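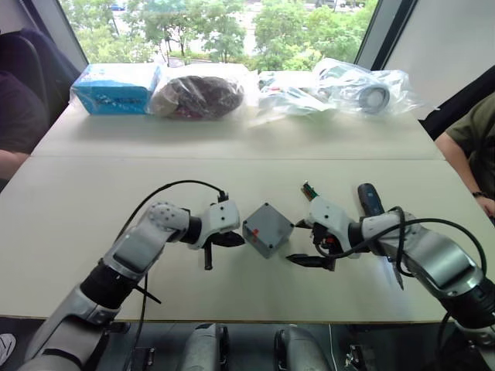

*Figure 1. The two-arm station at the Hendriks open day, with the gray box between the grippers.*

## 1. Background

This report covers our group's visit to the Hendriks automation lab in Custercombe. The visit took place at the July open day and counts toward the field part of the course. Two of us went, Femke Jacobs and Nikola Sadowski. Femke took notes during the demonstration and Nikola handled the questions afterward. The report was finished in December 2020.

The goal was to see a two-arm robot handle small parts and compare it with the single-arm cell we use at school. Our cell has one arm, a fixed clamp and a tray with printed pockets. Everything has to be in the right pocket before the program starts.

## 2. The station

The open day had several stations. We spent most of our time at the one by the big window, where two arms share one white table. The arms are mounted side by side on the same body and reach in from the same edge of the table. Each has a white gripper with two dark fingers.

The part used for the demonstration was a small gray plastic box, close to a cube, with screw holes at the corners. It was placed on the table between the grippers with no clamp or fixture. Spare items stayed in their plastic bags along the window side.

The staff call the station Flinel. The software that runs it is called Troranard and was written at the lab. We were not shown the code, but we could watch the operator's screen during one of the runs.

## 3. The demonstration

The session lasted 30 minutes. For the first 10 the operator explained the safety rules and the start-up steps. Visitors could sit near the table but had to stay clear of the arms once they were switched on.

The task was a hold-and-turn exercise. One gripper steadies the box while the other approaches from the opposite side, and then they trade roles. The operator ran it 17 times while we were there. Femke marked each run as complete, stopped by the operator, or dropped:

| Result | Runs |
|---|---|
| Complete | 12 |
| Stopped by operator | 3 |
| Dropped | 2 |

Both drops came when the box changed hands. All three stops came before the second gripper had touched the box.

## 4. Cables

The cables were what we talked about most on the way home. On the left arm a black cable loops over the top of the gripper to a small connector. On the right arm there are more of them, wrapped around the wrist and forearm. Nikola asked whether they limit the motion. The operator said the wrist turn is limited in software so the cables are not pulled tight, and that this rules out some approach angles.

Our school cell has its cable clipped along the arm. It looks neater, but we had never checked how much wrist travel it costs us. We measured it after the visit and lost 30 degrees on one side.

## 5. What we will change

- Add a wrist limit to our own program and write the value on the cell's setup sheet.
- Try one exercise without the pocket tray, using a box of similar shape.
- Keep a run log with the same three results Femke used.

A second arm is outside our budget for this year. Nikola has asked the lab if we can come back with our own test part, and we are waiting for an answer.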